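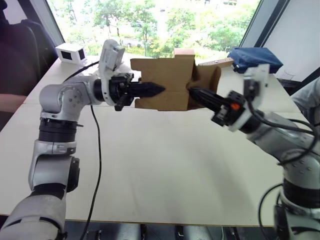 양팔 조작 장비 도입 FAQ: 예산 편성 및 구매 계획

적용 범위: 탁상형 양팔 로봇 작업대의 신규 구매, 증설, 교체. 이동형 플랫폼과 산업용 안전 펜스 내 설비는 별도 지침을 따른다.
작성: Rohani Lubis(설비 기획), 검토: Gisela Haberkorn(구매)

1. 예산 항목

1.1 작업대 한 대의 견적에는 무엇이 들어가야 하는가?
팔 두 대, 그리퍼 두 개, 손목 카메라 두 개, 제어용 컴퓨터, 전원 장치, 베이스 구조물, 테이블, 케이블 및 고정 부품을 기본으로 한다. 골판지 상자를 양쪽에서 잡고 접거나 펴는 작업은 팔 하나로 대체할 수 없으므로, 단일 팔 견적을 두 배로 환산해 제출하지 않는다. 베이스와 제어용 컴퓨터는 공용이고 동기화 설정비는 양팔 구성에만 발생한다.

1.2 견적서에서 자주 누락되는 항목은?
케이블 정리 부품, 예비 핑거팁, 카메라 브래킷, 비상정지 스위치 배선. 금액은 작지만 본품과 따로 발주하면 납기가 달라져 설치 일정이 밀린다. Kusuma 작업실 구축 때는 브래킷이 본품보다 3주 늦게 도착했다.

1.3 자본 지출과 운영비는 어떻게 구분하는가?
팔, 제어용 컴퓨터, 베이스 구조물은 자본 지출. 핑거팁, 케이블, 작업용 상자와 같은 소모품은 운영비. 카메라는 팔과 함께 구매하면 자본 지출, 단독 교체 시 운영비로 처리한다.

1.4 예비비 비율은?
1차 도입은 장비 금액의 6%. 같은 구성의 증설에는 별도 예비비를 두지 않는다.

2. 사양 선정

2.1 가반하중은 어느 수준이 적당한가?
취급 대상의 무게만으로 정하지 않는다. 그리퍼, 손목 카메라, 플랜지, 손목 쪽 케이블의 무게를 먼저 빼고 남은 값을 기준으로 한다. 골판지는 가벼우나 접힘선에서 반력이 생기고, 두 팔이 같은 물체를 잡으면 위치 오차가 그대로 내력으로 바뀐다. 견적 요청서에는 팔을 뻗은 자세에서의 허용 하중을 기재하도록 요구할 것.

2.2 평행 2지 그리퍼로 충분한가?
상자, 얇은 판재, 천 가방 정도라면 충분하다. 핑거팁 끝이 가늘수록 접힌 날개 안쪽으로 넣기 쉽지만 접촉 면적이 줄어 미끄러짐이 늘어난다. 끝단 폭이 다른 핑거팁을 두 종류 이상 주문하고, 교체 시 필요한 공구를 납품 목록에 명시한다.

2.3 손목 카메라는 필수인가?
변형되는 물체를 다룰 계획이면 필수로 본다. 상부 카메라만으로는 그리퍼와 판지가 겹치는 부분이 가려진다. 장착 각도를 조절할 수 있는 브래킷을 지정하고, 카메라 본체를 포함한 손목부의 외형 치수를 도면으로 받는다. 양손이 가까워지는 자세에서 카메라끼리 간섭하는 사례가 있다.

2.4 팔의 도달 거리는 어떻게 산정하는가?
두 팔의 공통 작업 영역을 기준으로 한다. 제조사 사양표의 최대 도달 거리는 한 팔의 값이다. 테이블 건너편 가장자리 부근에서도 양쪽 그리퍼가 물체에 닿고 손목 방향을 바꿀 여유가 남아야 한다. 도면 검토로 판단이 어려우면 Carkmont 시연실에서 실물 확인을 신청한다.

3. 공간 및 설치

3.1 창가에 설치해도 되는가?
가능하다. 다만 차광 비용을 예산에 넣는다. 넓은 창을 마주 보는 배치에서는 시간대에 따라 카메라 노출이 크게 변한다. 오전과 오후에 각각 시험 영상을 받아 본 뒤 블라인드 또는 확산 필름 중 하나를 선택한다. 차광 공사는 설비 예산이 아닌 건물 예산에서 집행한다.

3.2 테이블 색상과 재질에 기준이 있는가?
무광, 밝은 단색. 갈색 골판지를 주로 다루는 경우 상판과 명도 차이가 나야 한다. 상판 교체가 쉽도록 베이스와 분리되는 구조를 권장한다.

3.3 케이블은 어떻게 처리하는가?
팔을 따라 늘어지는 여유분은 관절 가동 범위에 맞춰 남기고, 상판을 지나는 구간은 고정한다. 설치 업체의 기본 작업에 케이블 정리가 포함되는지 계약 전에 확인한다. Stasham은 포함, Drolladley는 별도 청구한다.

3.4 전원은?
작업대마다 전용 회로를 둔다. 제어용 컴퓨터와 팔 전원을 같은 멀티탭에 연결한 구성은 검수에서 반려한다.

4. 구매 절차와 일정

4.1 견적은 몇 곳에서 받는가?
3곳. 동일 사양서로 요청하고, 업체가 제안한 대체 사양은 별지로 받는다.

4.2 발주에서 인수까지 얼마나 잡아야 하는가?
표준 구성은 60일. 베이스를 주문 제작하면 도면 승인일부터 다시 계산한다. 1월 가동이 목표라면 도면 승인을 전년도 예산 안에서 끝내야 한다.

4.3 인수 시험 항목은?
한 팔 반복 정밀도, 양팔 동시 파지, 비상정지, 카메라 동기, 연속 가동. 양팔 동시 파지 시험에는 평평하게 펼친 골판지 상자를 사용하고, 총 244회를 수행해 기록을 제출한다. 합격 기준은 발주서에 적는다. 구두로 합의한 기준은 인정하지 않는다.

4.4 임대 후 구매 전환이 유리한가?
작업 대상이 확정되지 않았으면 임대를 먼저 검토한다. 그리퍼와 카메라는 임대 대상에서 빠지는 경우가 많으니 전환 시 소유권 조항을 확인한다.

5. 유지보수

5.1 예비 부품은 무엇을 보유하는가?
핑거팁 6개, 손목 카메라 1개, 손목부 케이블 한 벌. 팔 본체 예비품은 보유하지 않고 수리 계약으로 대응한다.

5.2 수리 계약에서 볼 항목은?
반송 수리인지 현장 수리인지, 대체기 제공 여부, 운송비 부담 주체. 양팔 구성은 한쪽만 고장 나도 작업이 중단되므로 대체기 조항이 없는 계약은 구매 부서의 추가 승인을 받는다.

5.3 사양서 양식은 어디서 받는가?
설비 기획 공용 폴더의 ‘양팔 작업대’ 항목. 양식 수정 요청은 Rohani Lubis, 계약 조건 문의는 Gisela Haberkorn에게 보낸다.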